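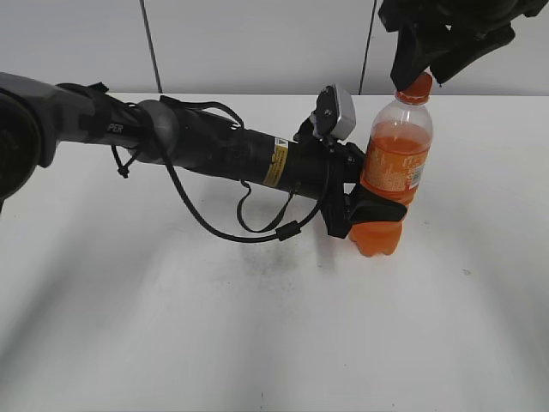
Puvon 53 White Worktable
Item 3502

We have stocked a lot of white tables, and most of them are sold with the word "stainproof." We don't use it. The Puvon has a plain white top with no pattern and no grain, and whatever you spill on it will show right away. Some buyers want exactly that. If you don't, pick a darker top.

Puvon's own leaflet says the surface "resists juice, coffee and ink." Resists for how long? The leaflet is silent. Our advice is to wipe up orange drink, or anything else with dye in it, while it's still fresh, and to keep scouring powder away from it.

The top is 53 inches long and ships in 2 cartons. Legs are sold separately — check your order before you pay, as the price on this page is for the top only.

Against a pale wall the table will look whiter in some light and grayer in other light. Matching it to paint or wall panels from a screen is a gamble, so ask for a sample chip.

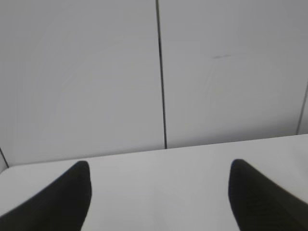 Mateja Janevski writes that the sample chip was worth the wait, that her own top has stayed white since October, and that she would still like a straight answer on the ink. So would we. Puvon has been asked twice.

Returns: unused tops only, in the original cartons. Return shipping is paid by the buyer.

Page last changed 04/04/2023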